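4. The cups and the cabinets

This section explains how to prepare the white cabinets, how to put the cups in them, and how the kitchen corner should be left in the evening. Please read section 3 (Water and electricity) before, if you did not do it yet. For the whole section one person needs one hour and a half. Two persons do not need much less, as there is place in front of the cabinets for only one.

4.1 What you need

One box of Selletti cups, light grey
One roll of Binitz shelf liner, 300 mm wide
The bag with shelf pins (it is taped inside the lid of the Mokinon box)
A pencil, a tape measure and scissors
Two soft cloths
A bowl with warm water and a little washing-up liquid
A small spirit level

Note: The shelf liner is sold also in a width of 500 mm. If you received the wide roll, cut it before you start and not on the shelf. The knife marks stay on the white surface.

4.2 Preparing the cabinets

1. Open all the doors and leave them open until step 8. The doors are flat and have thin gaps between them, so it is easy to see when one of them is not straight.

2. Take out the shelves. Lift the front edge first, then pull towards you.

3. Clean the inside with the first cloth, only damp. Begin from the top.

4. Dry with the second cloth. Wait ten minutes with the doors open.

5. Put the shelf pins at the height you want. For the cups, leave 70 mm of free height above the rim. Measure from the rim of a standing cup and mark with the pencil on the side wall, very light.

6. Put the shelves back and check with the spirit level from left to right. If the bubble is not in the middle, one pin is probably in the wrong hole. Count the holes again from the bottom.

7. Unroll the liner on the table, with the printed side up, and let it lie flat. Cut it to the length of the shelf. Do not glue it.

8. Lay the liner and close the doors one after another. Each door should close with no scratching sound.

CAUTION: Do not lean on an open door when you stand up from the floor. The hinges carry the door and nothing more.

CAUTION: The grey wall panel beside the cabinets has a fine vertical texture. Do not clean it with the wet cloth and do not put adhesive hooks on it. For dust use a dry brush, and go in the direction of the lines.

Adjusting a door

If the gap between two doors is wider at the top than at the bottom, turn the front screw of the upper hinge by a quarter of a turn and look again. Usually one quarter is enough. If you turned it three or four times and it is still not good, turn it back to where it was and ask Snežana Živković, she has the drawing of the hinges and also the correct screwdriver. Please do not use the one from the kitchen drawer — it is too small and it damages the cross in the screw.

4.3 Washing and checking the new cups

New cups have dust from the packing paper, so all of them are washed once before they go on the shelf.

1. Take the cups out of the box one by one. Put the paper back in the box.

2. Hold each cup by the body and turn it slowly under a lamp. Look at the rim first, then at the base. Small marks on the surface are normal for a matt finish and are not a reason to return the cup.

3. Pass a finger along the rim. If you feel a sharp point, put this cup aside, upside down, with a piece of tape on the base.

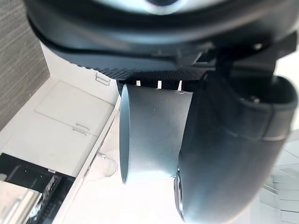

Fig. 1. Light grey cup, held on its side. White cabinets in the background.

4. Wash in the bowl, maximum two cups at the same time. They knock against each other if there are more.

5. Rinse with clean water and leave them with the rim down on a folded cloth.

6. When a cup is dry outside, look also inside. Water stays often in the corner where the wall meets the base. Use the end of the cloth.

Note: The dishwasher is allowed from the second washing. Place the cups in the upper basket, inclined, so that the water can run off. Do not use the intensive programme.

What to do with damaged cups

We keep the cups which you put aside until the end of the unpacking. If there is only one, it can be used for pens or for the washing-up brush. If there are two or more, write to the supplier and tell them what is wrong with each one. Albers delivers for us and exchanges cups without discussion when the message arrives in the first days after the delivery, with the delivery number in the subject line. The number is on the small paper on the box, under the address.

4.4 Placing the cups on the shelf
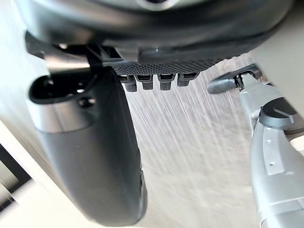

Fig. 2.

1. Wash and dry your hands. The matt surface shows fat more than a glossy one does.

2. Start at the back of the shelf, on the left side. Put the cups with the rim up.

3. Leave one finger of space between two cups. When you reach the right side, begin the next row in front of the first.

4. The last row must stay behind the front edge of the shelf by two fingers. Close the door slowly the first time and listen if it touches.

5. Do not put one cup into another. They fit, but they hold very strongly afterwards. If it happened already, see the table of problems in 4.6.

6. Heavy things (the jug, the teapot, the big bowl) go on the lowest shelf. Nothing heavier than a cup goes above the height of your shoulders.

Rim up or rim down?

We are asked this each time. In the first edition of this guide I wrote rim down, and then the cups smelled of the liner after the summer. So it is rim up now, in all cabinets. If somebody in your group prefers the other way, please agree it between you and keep one way for the complete shelf. Mixed shelves are difficult for the next person.

4.5 Daily use and the evening routine
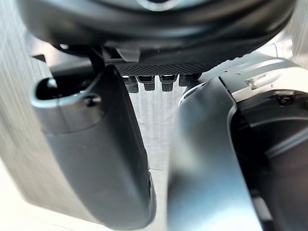

Fig. 3.

During the day it is enough to follow three small rules. A used cup goes to the sink side and a clean cup stays on the cabinet side. The cloth for hands is not the cloth for cups. If you open a door, you close it.

In the evening, at 18:00 or when the last person leaves:

1. Collect the cups from the tables and the window. Look also at the floor beside the chairs.

2. Empty them in the sink. Tea leaves go to the small bin.

3. Wash what is left, or start the dishwasher if it is more than half full.

4. Wipe the worktop from the back to the front.

5. Put the dry cups back as in 4.4. Wet cups can stay on the cloth until the morning, it is better than a wet shelf.

6. Hang both cloths so they do not touch.

7. Check that all white doors are closed and write your initials on the sheet.

CAUTION: Do not carry more than two cups in one hand, also if you are sure of it. For more cups take the tray.

Note: Between December and the spring the room is heated strongly and the cloths dry in the night. In the rest of the year take a fresh cloth every second day. The fresh ones are in the lowest drawer, on the right.

Once a month, take everything from one shelf, lift the liner and clean under it. One shelf only. The next month it is the next shelf. The Binitz liner can be washed by hand in warm water, and it must be fully dry before it comes back, otherwise it makes waves which do not go away any more. When this happens cut a new piece. The wide roll gives more pieces than you will need in one year.

4.6 Small problems

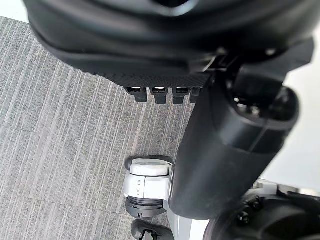 Fig. 4.

Two cups are stuck together.
Fill the inner cup with cold water and stand the outer one in warm water, not boiling. Wait five minutes and turn gently. Do not knock them on the worktop. If they do not move, repeat with fresh water.

A brown ring inside the cup.
One spoon of baking soda, a few drops of water, rub with a soft cloth. Do not use the green side of the sponge.

Grey lines at the base.
They come from metal spoons and from the sink. The same paste helps, but needs more patience.

The cup moves on the table.
Check first if there is a crumb under it. Then try the same cup on another table. We exchanged one cup without need in this way — the table was the problem.

The door opens again by itself.
Look if a cup in the first row pushes it. If not, adjust the hinge as in 4.2.

The shelf smells closed.
Leave the doors open for one afternoon and change the liner. Do not put perfumed sachets between the cups.

The shelf bends in the middle.
Take down everything which is not a cup. If it bends still, turn the shelf with the other face up and put one more pin at the back, in the centre hole.

4.7 Ordering more

Extra cups are ordered in the same colour, light grey, and with the same name, Selletti. Write the number of cups and not the number of boxes. Shelf pins can be asked from Mokinon by post, free of charge, in bags of ten. Keep the empty bag, as the size of the pin is printed only there.

Corrections to this section please send to Areti Michailidis, with the number of the step. Section 5 continues with the drawers and the cutlery.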